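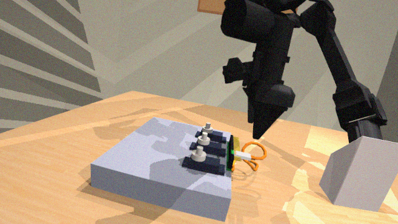 4.3 Working near the board and cable

This section applies to all Indari cells set up for board and connector handling, both in simulation and on the bench. Read section 4.2 (speed limits) first. The rules are the same in both cases, so that a program checked in simulation can be moved to the cell without new waypoints.

Before the first run

1. Set the platform in its marked position and check that it does not rock.
2. Check that the cable hangs free of the platform edge and does not cross the path of the arm.
3. Load the cell file. The cable must be entered as a flexible part. Do not replace it with a fixed shape.
4. Set the keep-out margin around the board and the knobs to 8 mm.
5. Move the arm to the hover point. The fingertips must be clear of the board, the connector and the cable.

CAUTION: Do not turn the wrist while the fingers are below the top of the board. A finger can catch a cable loop and pull the connector sideways.

Approach

6. Come down in a straight line at reduced speed.
7. Stop at the hover point and wait for the position signal. If it does not arrive within 3000 ms, the program must raise the arm and report fault 3.
8. Close the fingers on the connector body only. Never grip the cable or the pins.
9. Withdraw along the line of the pins. Lift only when the connector is fully clear.

Note: Contact with a knob counts as a failed run, even if the knob does not turn. Record it as such.

After a fault

Raise the arm by hand control, return to step 1 and repeat the checks in full. After three failed runs with the same cell file, stop work and pass the file to the cell owner. Do not widen the fault limits to get a program through.

Changes to the keep-out margin must be signed by Ilgın Kocabaş or Tanner Després. Values used before the January release are no longer valid.

Section last checked: Wednesday, April 5, 2023 (H. Baysal)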